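4.2 Doors, signs and the boundary of the store

Storage rooms were the second type of space covered in the survey. They differ from the kitchens and offices treated in Section 4.1 in that most people in a building have a reason to pass them and few have a reason to go in. We asked how the boundary of such a room is marked, who is expected to respect the mark, and what happens when the mark and the lock say different things.

We recorded a door as "marked" if it carried any written notice, permanent or temporary, that could be read from the corridor. A room name or number alone was coded separately from a notice that told the reader to do something or to stay out. Locks were coded by how they are operated from the corridor side (key, code, card, or none) and by the type of handle. Where the coder could not tell how a lock was operated, the field was left open and settled later with the building manager. Of the 227 doors in the sample, almost 700 entries were made in the coding sheet, as each fitting and each notice received its own line. Britta Wiegand and Wubit Yilma coded the doors separately and then compared their sheets. Differences were mostly over whether a notice counted as temporary.

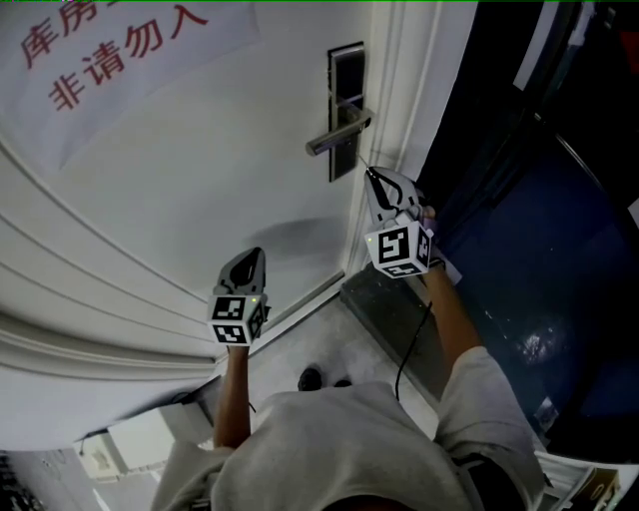

Figure 3. Storage room door with paper notice and electronic lock.

Paper notices were treated as a group of their own. They are cheap, they can be put up by anyone with a printer, and they often stay in place long after the reason for them has gone. In the interviews, staff described them as the first thing tried when a room is being used by people who should not be using it. The wording tends to be short. The sheet in Figure 3 names the room in its upper line (库房, "storeroom") and gives the rule in the lower one (非请勿入, roughly "no entry unless invited"), both in red, and it was coded as a room name and an instruction on one sheet. The door also has an electronic lock with a silver lever handle, so the notice and the lock were entered on separate lines. The sheet hangs slightly askew. We did not code for this, though Wiegand suggested after the first round that alignment might be worth recording as a sign of how much care a notice gets.

The interviews show that staff read such notices in two ways. Carola Kleinschmidt, who manages supplies at the Namen site, took the phrase on a storeroom door to apply to visitors and to staff from other floors. Her own team went in and out without asking. Bastian Hellwig, at the Salameh site, took a similar phrase to apply to everyone, himself included, and would call the person in charge before opening the door. Both described their reading as the obvious one. Neither had been told which was meant.

This matters for the coding of access. A door with a lock and a notice was first entered as "double marked" and assumed to be more closed than a door with a lock only. After the interviews we dropped that assumption. Several respondents said that a notice was added when the lock was left off during the day — for deliveries, or when a code had been passed around too widely — and that the paper was then doing the work of the lock. The category was kept, but it no longer carries a rank.

Wording in a second language was noted where present. No attempt was made to compare the politeness of notices across languages, which would need a larger set and a different method (see Section 6).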